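Gripper fingers lose the stem when closing on narrow parts

Odo forum > Cells and fixtures > Two-arm setups

kulsoom_k
Posted 19 May 2018
Hello all. I look after a two-arm cell where we practice handling of thin-stemmed parts. The cell is on the Clendard controller, and the fingers are the long black ones with the stepped edge. One arm takes the goblet by the stem, the other arm brings the bottle. My problem is with the first arm. When the fingers close, the goblet turns a little and then leans. It is not every time. In the last 500 cycles I wrote down 6 leans, and all were after I changed the finger screws.

I already did the zero of the gripper again, with the fingers fully closed, as the manual asks. The closing force is on the middle setting. I did not touch the wrist camera. What should I check next?

Kulsoom Khattak

dantas_bench
Check the screws before anything. If you tightened one finger completely and then the other, the second one sits skewed. Loosen both, close the gripper empty at the lowest force, and tighten a little on each side in turns.

garnet_l
I don't agree that it is the screws. Six in 500 is too few for a skewed finger, you would see it lean always to the same side. I would look at the grip height. On a goblet the stem changes thickness quickly, and if you close on the little knob you have one point of contact and the part can rotate around it.

Kulsoom, what height do you use, and can you show the gripper from the wrist camera?

Garnet Lemieux

kulsoom_k
Thank you both. Garnet, the height is taught by hand, so I can not give you an exact number from the drawing. I only know that the position is saved as 1261 in the list. The lean is sometimes left and sometimes right.

I put the view from the wrist camera, with the second arm holding the bottle behind. The stem goes down in the gap between the fingers, so from this side I can not see the contact line itself.
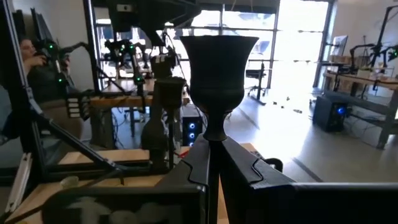

Re: Steps to set the fingers again

dantas_bench
OK, left and right is different, I take back half of what I said. But you changed the screws and then it started, so I would still do this first:

Open the gripper and take the part away.
Wipe the inside faces of both fingers. Old tape glue is the usual thing there.
Loosen the finger screws, one half turn each.
Close at lowest force and wait until the motor stops.
Tighten left, right, left, right.
Do the zero again. If you did the zero before tightening, it is worth nothing.

garnet_l
The last point is a good one. For the height, jog down in small steps with the fingers open and look from the side with your own eyes, not with the camera. The wrist camera looks along the fingers and it hides exactly the place you need. Then save it as a new position and keep 1261 as it is, so you can go back.

cuklow_fan
Why not put rubber pads and finish? We have the Cuklow pads on our cell and stopped caring about the height.

garnet_l
Because then the pad wears and you have the same question again in September. Pads are fine for boxes. On a thin stem they squeeze out and the part moves up.

cuklow_fan
Mine did 3612 cycles on one pair and they look new. But OK, my parts are not goblets.

kulsoom_k
I did the steps in the order of dantas_bench. On the inside face of the right finger there was a small line of glue, I think from a label we had for marking the side. I removed it with alcohol. And yes — I must admit the zero was done before the last tightening. So both things were wrong and I can not say which of them made the lean.

Then I taught a new height, above the knob. I ran only a short test with the first arm alone, the second arm parked. The part stayed straight, but this is too few cycles to say it is solved.

dantas_bench
Run it with the second arm too. If both arms are on the same table, the other one stopping hard can shake the part just when you close. We put a short wait before the close command for this.

garnet_l
A wait hides the problem. Lower the deceleration of the second arm and leave the timing alone.

dantas_bench
It hides it very well, we have had it in for a long time and the parts stand straight.

kulsoom_k
I will try the deceleration first, because the cycle time is already long, and the wait if it does not help. Is the deceleration in the Clendard menu set for each arm, or for the whole cell? In my version I find only one field.

garnet_l
For each arm, but you must select the arm first at the top, then open the motion page again. If you stay on the page it keeps showing the value of the first arm.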